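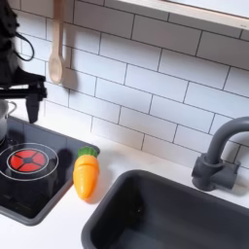
How to test a kitchen chore with a robot arm on a play kitchen

People ask me often if a machine can already clear the kitchen after dinner. My answer is "a small part of it, on a good day." If you have an arm and want your own answer, you can begin with a toy kitchen, where a mistake costs little. I wrote these steps for our group at Nemdale in April and corrected them after comments from Dilek Şimşekoğlu.

What you need: one arm with a gripper, one play kitchen with a stove and a sink, and 2 pieces of play food.

Step 1. Choose one chore and write it in one sentence. Ours is "Take the carrot from the counter and put it in the sink." Do not write "clean up." It is too wide to score.

Step 2. Fix the kitchen to the table. A play kitchen is light, and the arm will push it.

Step 3. Check the cable. Move the arm by hand to the farthest corner of the sink and look whether the loop still has slack. It must not catch anything hanging on the wall.

Step 4. Record 50 demonstrations. Change the place and the angle of the food a little each time.

Step 5. Run 25 trials without help. Count a success only if the food is inside the basin and nothing else has moved. If you touch the arm, it is a failure.

Step 6. Now change one thing, for example the lamp or the food, and repeat step 5. Most of our scores fell here. A policy which is good with a carrot can be quite lost with a smaller object.

Please write down the failures in words also. "Closed too early" helps you more than a zero in a table.

Last updated July 20, 2024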